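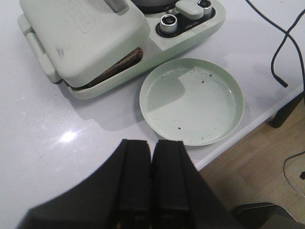 Courses > Robots at Work > Unit 4 > Handout 9

Handout 9: Chores, and how far machines have gotten with them

Read this before the lab. Bring the worksheet from Handout 8 with part A filled in.

1. What counts as "doing" a chore

A chore has a start state, an end state, and a person who would accept the result. For making a toasted sandwich at a countertop appliance, the end state is a sandwich on a plate, the machine switched off, and the counter fit to use again. Most published demos stop well before that. When you read a claim that a robot "makes breakfast," write down three things:

- what was already set out when the robot began
- what a person did during the run
- where the run was declared finished

In last term's survey of demo videos, students found that the cleanup was the part most often missing. Crumbs are hard. They are small, they stick, and a gripper with two stiff fingers has no good way to pick them up. It needs a cloth or a brush, and then the chore has become tool use.

2. The sandwich task, step by step

We use the sandwich task all through this unit. The steps as we score them:

Open the lid.
Place the bread and filling.
Close the lid without pushing the food out of the gap.
Set the control.
Wait.
Open the lid again.
Remove the food.
Switch off.
Wipe the plates and the counter.

That makes 9 steps. A run scores one point for each step completed without help. Partial credit is not given. A lid left half open is a zero for that step even if the sandwich comes out fine.

Three of the steps cause most of the trouble.

Lids. A hinged lid moves on an arc, and the fingers have to follow it. If the arm pulls in a straight line, the whole appliance slides toward the edge of the table. A slick tabletop makes this worse. People hold the base down with the other hand and don't notice they are doing it. A one-armed robot can't.

Knobs. A round metal knob gives two flat fingers very little to hold. The grip has to be centered or the knob slips. Reading the setting is a separate problem, especially where the printing is tiny and the camera is at an angle.

Food. Toasted bread changes shape and stiffness as it cooks. A grip force that was right for the raw slice will crack the finished one, or leave it behind on the plate.

3. Two case studies

Jedell (kitchen). The Jedell group trained an arm on 3,000 recorded runs of the sandwich task, all with the same appliance in the same spot. On that setup it completed the first four steps in 82 percent of trials. When the appliance was turned a quarter of the way around, most trials failed at the lid. The group reported both results, and you should look for that in anything you cite.

Griltmont (shop floor). Griltmont runs a small parts-packing line with 16 stations. One station was given to a robot. It places a molded tray in a carton and closes the flaps. The trays are identical and arrive facing the same way, and a worker clears any jam. The job looks close to the sandwich task in terms of motion, but almost all of the variation has been removed before the robot starts.

Compare the two. The factory machine does its one job all day. The kitchen machine is asked to do more and does it less often. Neither one can be moved to the other's room.

4. So, can they do chores yet?

For this course, use the following answer and be ready to argue with it. Machines can do single steps of many chores under fixed conditions. They can do some whole chores with a person nearby. Whole chores in an ordinary home, with no one watching, are still rare, and dishes and cleanup lag behind pick and place.

For the lab, each pair should bring one chore from home or from a job, broken into steps, with the step you expect to fail first underlined. Keep it to one page. Time yourselves doing the chore once by hand and write the time at the top.

Related handouts
Handout 7: Grippers and what they can hold
Handout 8: Scoring a task
Handout 10: The Howlader laundry trials
Reading list: Zelix floor cleaner field notes
Lab safety sheet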